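Gellus pill organizer, six months in

Got this in February when my counts dropped and the hematology clinic put me on four new things at once. Two with food, one without, one every other day. I was losing track by the first week. Silvia Kopecký, the nurse on my team, said get a box with an alarm, any box. So I did.

The good. Lids are big and they open with sore fingers. Mine are sore most days. The alarm is loud, I hear it from the yard. Battery is still the first one. Trays pop out so you can take just one day to the infusion center, and I do, every visit.

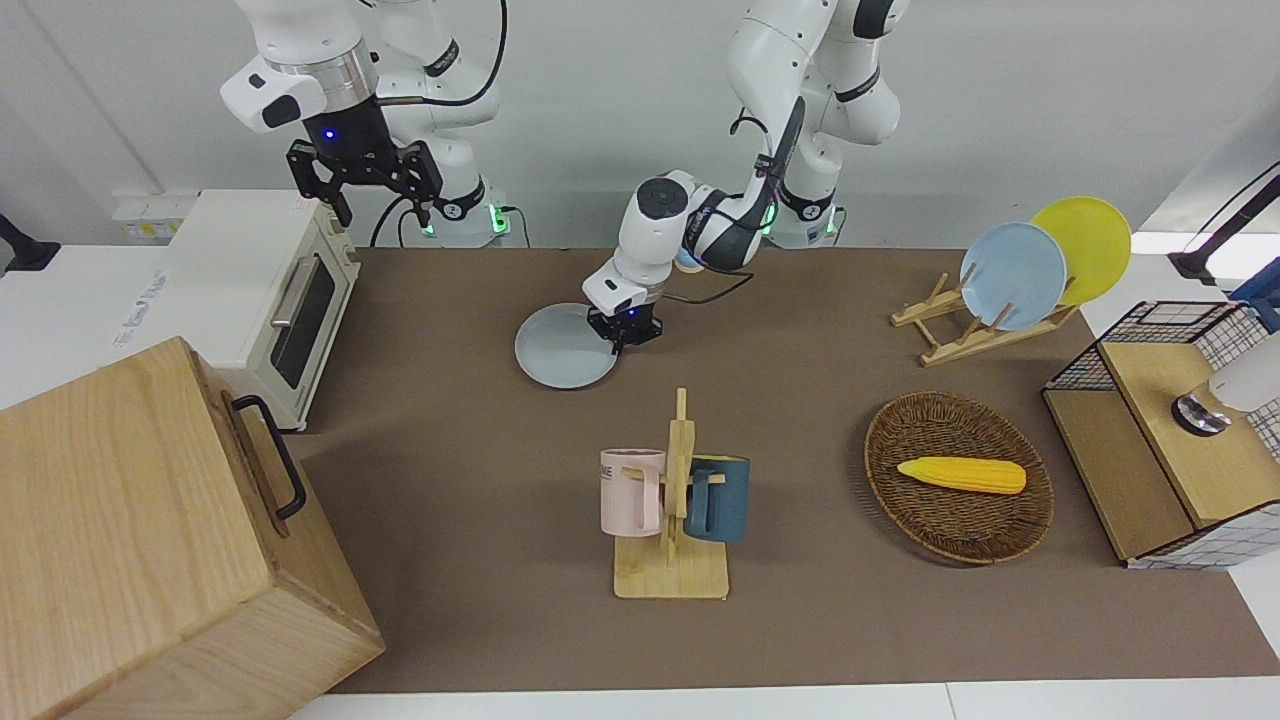
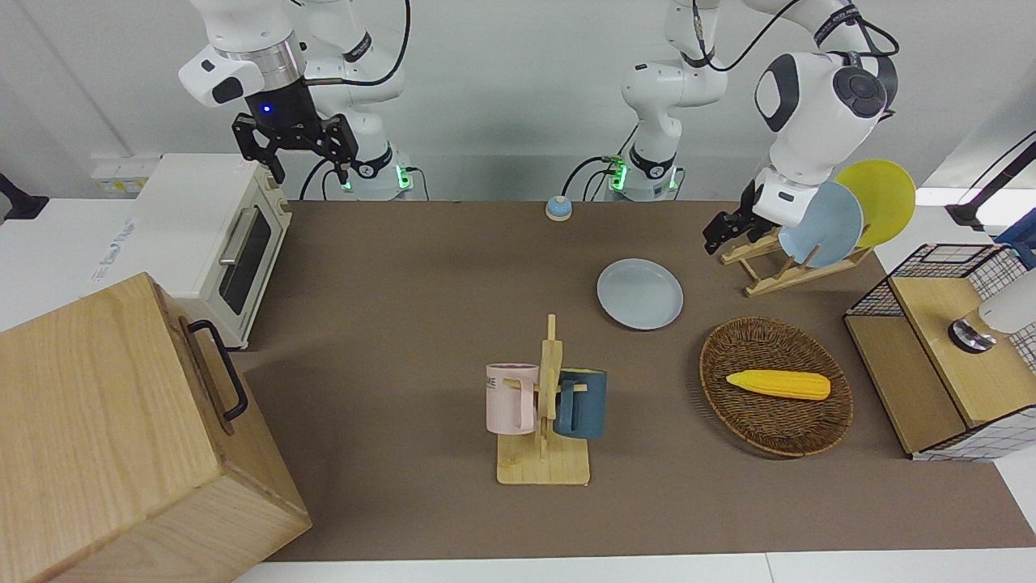
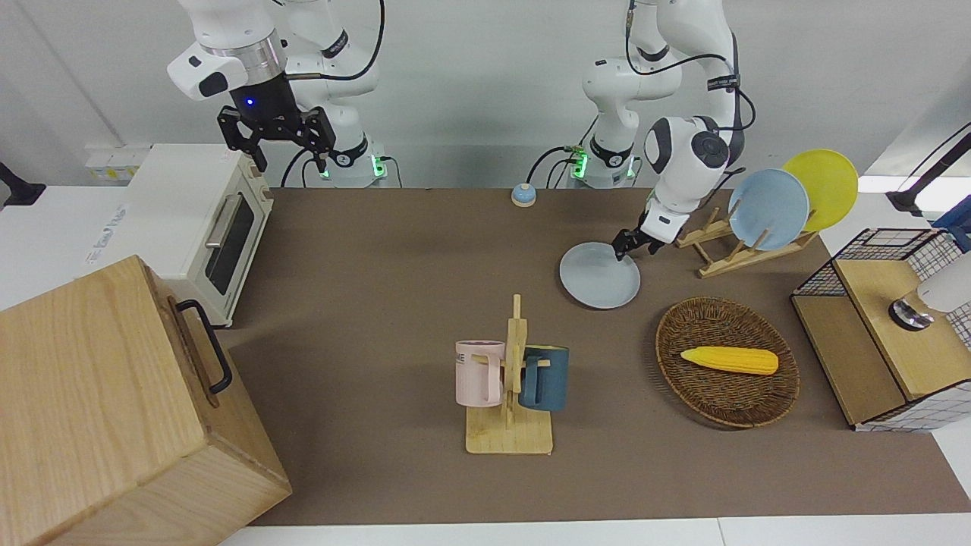
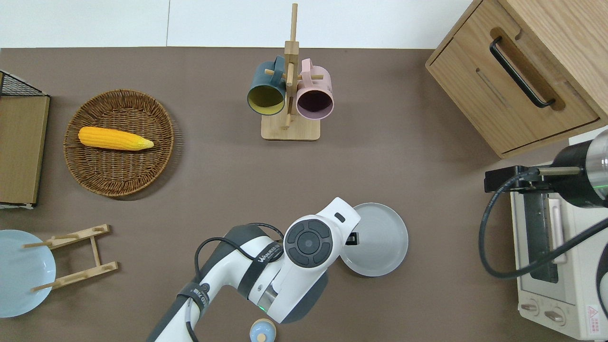 The bad. Setting the clock is awful. Three buttons, no labels, manual in tiny gray print. Took me most of an evening and then I had it twelve hours off, so it went off at 9 at night insted of 9 in the morning. Every-other-day meds aren't handled at all, you just leave the slot empty and hope you remember why. Also the night slots are too shallow for the big capsules. I have to lay them in sideways.

Had the Ellow one before this. Cheaper, no alarm, lids flew open in my bag. Never again.

Wim Leemans from my support group has the same Gellus and hates the beep, he put tape over the speaker. Kind of defeats the purpose but it does still blink.

One thing, check with your pharmacist before you move anything out of its bottle. One of mine has to stay in the original container and I didn't know untill I asked.

Would I buy it again, yes, probly. If they fix the clock, definitely. Four out of five. Will update if the battery dies.

Contact | © Leddale Patient Reviews | Back to top

Get new reviews by email. Enter your address to join the newsletter. Unsubscribe any time.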